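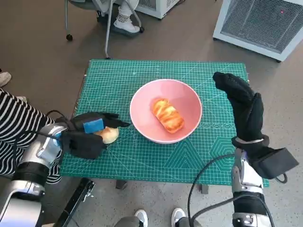

Re: Gulla hand kit - trial terms and glove wear

From: Chiến Đặng
To: hands-users list
Date: 30th January

Sang Châu wrote:
> We have been offered a Gulla pair on trial from Prunudell. The quote
> covers both hands, the black gloves and setup on our own arms. Has
> anyone used them for food handling? I mostly care about soft items
> and how long the gloves last. Also, is the support plan worth paying
> for?

Sang,

We have had a pair at Iddale for 27 days, mostly on bakery items. The task is bun and pastry into a bowl, on a cutting mat on a small table. The left hand does the bun and the right stays up and open until it is needed.

Grip on round buns is good once you turn the closing force down. The default setting is too high for bread and we dented a lot of them the first morning. Set it to 3 and work up from there. Flaky pastry is harder. It sheds, and the crumbs get into the texture of the glove, so brush the fingers between runs.

Gloves: our first left glove went through at the thumb after 400 picks. The right one is still fine. Ask for spares in the quote, as they ship slowly if you order them later.

Cables: leave slack at the wrist. Ours loop up from the arm near the wrist and we have not had a snag. The short set in the box was too tight for our reach.

Support: we took the basic plan. Replies came within 8 hours, and Quách in their service office knew the product well. I would not pay for the higher one before the trial ends in February.

I can send our force settings if you want them.

Chiến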